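Kiker Two-Arm Bench Build – Set-Up Guide
Section 4: Cables, Grippers and Wrist Cameras

Last revised December 5, 2022

By now both arms should be clamped down and wired to the Pelkonen power box, and if you are anything like me you have already made a cup of coffee and admired them for a while. Go ahead, you earned it. This section takes you from two arms that power up to two arms that are ready for their first practice moves, and it is a pleasant evening's work if you don't hurry it.

You will need the Prona control program (installed in Section 3), a soft cloth, a small screwdriver and a few cable clips.

4.1 Routing the arm cables

1. Switch off the power box and wait for the status lights on both arms to go out.

2. Starting at the base, lead the thick cable up along the arm. Clip it at the lower part of the forearm, and leave it a little loose where it crosses a joint.

3. Near the wrist, let the cable make a generous loop before it goes into the housing. It will look like too much. I trimmed mine down to something tidy on my first build, and the wrist pulled up short every time it turned, so please learn from my mistake and leave the slack alone.

4. Switch the power box back on and check that each arm shows its green light again. 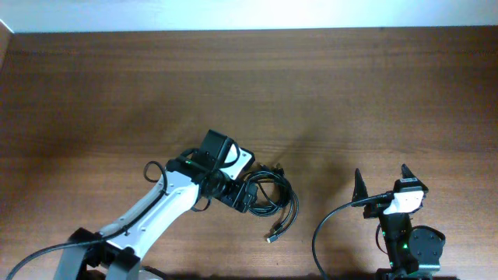 5. Using the hand controls, move one arm at a time through its full reach at the slowest speed. Keep a finger near the stop button and watch the cable as much as you watch the arm. If it goes tight anywhere, stop, switch off, and feed a bit more through the clip.

CAUTION: Never reach between the arms while the power box is on, even if they have been sitting still for ages. Prona holds the joints in place, and a dropped connection can let an arm sag quite suddenly.

4.2 Opening the grippers

1. In Prona, open the Grippers page and choose the left arm.

2. Press Open and hold it until the number on the screen stops changing. A fully open gripper should read 800, give or take a hair.

3. If the reading is more than 10 short of that, switch off, loosen the two finger screws by half a turn, and try again. Go gently – these screws are small and the threads are easy to spoil.

4. Repeat for the right arm. The settings are stored separately, so you really do have to do it twice.

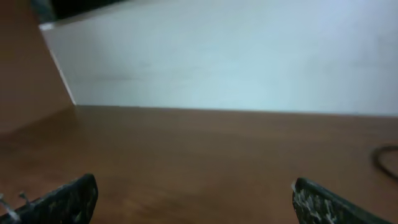 Wrist camera view with the gripper open. Both fingertips should be visible near the bottom of the picture.

NOTE: If only one fingertip shows up in your own view, the camera bracket has most likely slipped to one side. Loosen it, nudge it back, and tighten it again with the gripper still open.

4.3 Checking the wrist cameras

1. Wipe each lens with the soft cloth. Breathing on it first is fine, whatever your uncle the photographer may say.

2. On the Cameras page, turn on live view for one wrist at a time. If you see error 3801, the camera plug is not fully seated. Push it in until it clicks and restart Prona.

3. Tilt the wrist until the camera looks down at the tabletop, and hold it there while the exposure settles. Wood with a bit of shine to it can throw back a bright patch, and you may want to turn your lamp toward the wall if the patch washes out the grain.
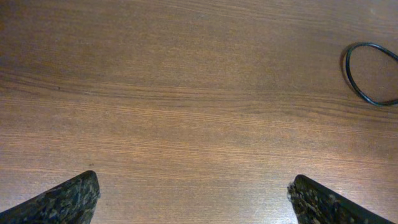
4. When you are happy with the brightness, press Lock Exposure and save the settings under a name you will recognize later. I keep one set for daytime and one for evenings, which has saved me a good deal of fiddling now that the light goes so early. The folks at the Pevthorpe shared workshop, where the first of these benches went together in November, keep theirs on a card taped beside the switch.

5. Do the same for the other wrist. The two views don't have to match perfectly, but they should be close enough that you can flip between them without squinting.

CAUTION: Lock Exposure does not carry over if you swap the cameras between arms. Run through 4.3 again from the top after any swap.

With both views saved, go on to Section 5, First Practice Moves.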